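Workshop notebook, April, started a bit after 9 in the morning

Second try at the madder bath. The first one is written up a few pages back and I'm still annoyed about it, so I won't go over it again except to say that the thermometer was wrong and I should have believed my nose, which told me the roots were cooking brown a good half hour before the color did. New thermometer now. I checked it in ice water and in boiling water and it reads right at both ends.

Roots are from the Carretero bag, the one with the torn label. They're chopped coarser than the Plisach roots and they smell sweeter, almost like licorice. I ran them through the old coffee grinder in short bursts and got something like gravel with a lot of pink dust in it. (Whoever wants the coffee grinder for coffee: please don't. It's the one with the red tape on the lid.) I soaked the lot overnight in tap water with a spoonful of chalk. Our water has been softer lately, I think, and madder wants the calcium. By this morning the soak was a deep rusty orange with foam on top, a bit like tomato soup that's been left out.

The cloth is 1000 grams dry weight, all cotton, the plain medium weave off the big bolt. I scoured it last week, and then scoured it again when the first pot came out the color of weak tea. You'd think cloth sold as ready for dyeing would be ready for dyeing! The second pot ran nearly clear so I called it good. Then alum acetate at our usual strength, hung till bone dry, left alone a few days, and dunged in wheat bran and chalk yesterday afternoon. I always forget how slimy the bran bath is. Wear the long gloves, not the short ones.

Wetted out, squeezed, into the bath at 9:40. The heat went up slowly, and I mean slowly. The aim was to reach 70 degrees Celsius and sit there, because past that the browns start to come out of the root and you never get them back off the cloth. The Drustar hot plate is not made for this. It has two moods, off and too much, and I ended up standing there turning the knob back and forth like somebody trying to find a radio station. The Hurkeck plate in the back was much better behaved but the cord is going at the plug end and I don't want to use it until that's been replaced. I've put a tag on it.
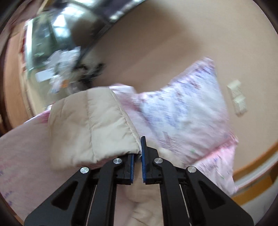 Anyway, it got up to temperature and mostly stayed there. I turned the cloth every few minutes for the first half hour and then less often, pushing it under when it ballooned up. Air pockets are what ruined the long piece in February, the one with the pale islands all down the middle, so I was fussy about it this time. Opened each fold with my hands, let it sink, went on to the next. My back does not love that pot. We should get it up on something lower, or me up on something higher.

At the one hour mark I lifted a corner and it was already a good brick orange, a little yellow for my taste. I've seen this before with the coarser roots, where the yellows come out first and the reds take their time, so I left it alone and had a sandwich. By the second hour it had swung over nicely. Really nicely — a warm, full red with just a bit of rust in it. I turned off the heat then and let the whole thing cool down in the pot, lid on.

I also dropped a few little test strips in the side jar to see what the leftovers would do. Notes on those, for whoever does the sample cards:

Strip with plain alum acetate: coral, very even, prettier than I expected.
Strip with a dip of iron afterward: dusty plum. The iron was strong and I only left it in for a short time. Could go shorter still.
Strip with no mordant at all: peachy beige, washed down to almost nothing.
Strip with tannin first, then alum: browner and heavier, looks like old leather. I like it, but it isn't the red we want.

The cloth came out of the pot at the end of the afternoon. First rinse was orange, second was orange, third was paler orange, and I ran out of patience and hung it up wet over the tub. I know, I know. The proper wash is tomorrow with the neutral soap and hot water, and then I'll have a truer idea of the color. Madder usually gets a touch pinker after a hot soapy wash and I'm counting on that here.

One thing to look into. There's a faint darker line across the width, maybe a third of the way down, where I think the cloth sat folded against the side of the pot. It might wash out. If it doesn't, I'll cut around it, and the short end can go for napkins. The next batch should be split in two smaller pieces so they have more room to move. The pot says it'll take the full weight but the pot is an optimist.

I kept the exhaust. It's in the white bucket with the lid on, next to the sink, still plenty orange. I want to try wool in it, a skein or two of the scratchy stuff, before it starts to go funky. In this weather that gives me a few days. If it smells like feet when you open it, it's too late, dump it on the compost.

On supplies, we're down to the last of the alum acetate, and the chalk is fine. Soda ash is getting clumpy, I think because the lid never gets pushed all the way down. The Plisach order should include more bran if anybody is adding to it. I'd also like another long-handled paddle, as the old one has a split in it that snags the cloth.

The earlier madder swatches have been in the window for 14 weeks now. I pulled the card and looked at it against the half that's been covered up. The alum reds have hardly moved, the tannin ones have gone a shade darker, and the weld yellow next to them has faded to straw, poor thing. I put the card back in the window.

Tomorrow: hot wash, press while damp, cut a swatch for the book before anything else happens to it. Then wool in the white bucket, if I'm in early enough to wind the skeins.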